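Why Do Drawers Get Stuck?

You pull the handle and the drawer will not budge. A few months later the same drawer slides open with one finger. The drawer has changed size, and the reason is water.

Wood comes from trees, and a living tree is full of tiny tubes that carry water up from the roots. After the tree is cut down and sawn into boards, the tubes are still there. They are much too thin to see without a microscope.

Air has water in it too. It is called water vapor, and you can't see it. When the air is damp, wood soaks up some of the vapor and swells. When the air is dry, the wood lets the vapor out again and shrinks. People who work with wood say that it "moves."

Wood does not swell the same amount in every direction. A board gets wider across the grain – the lines you can see running along it – but it hardly gets any longer. A drawer front that fits well in November, when the heating is on, can press against the top of its opening by summer.

How do scientists measure damp air? They use a number called relative humidity. At 100 percent, the air is holding all the water vapor it can at that temperature. At 60 percent, it is holding a bit more than half of that.

Furniture makers plan for this. They leave a small gap around each drawer so the wood has room to grow.

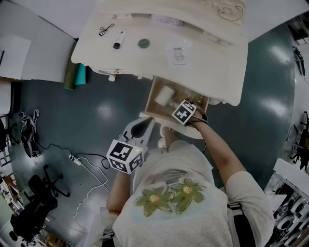
Paint and varnish help as well. They slow the water vapor down, but they don't stop it completely.

If a drawer sticks at home, ask an adult to take it out. Rub a plain candle along the bottom edges of the sides, where they slide. Wax is slippery, so the wood can move past more easily.

Try it yourself

Cut two strips of thin cardboard the same length. Cardboard is made from wood fibers. Lay one strip on a wet sponge and leave the other on a dry plate. Wait 24 hours, then put them side by side. Has the damp one changed its shape? Is it thicker?

Words to know

Grain: the lines in wood, made as the tree grew.
Water vapor: water in the form of a gas.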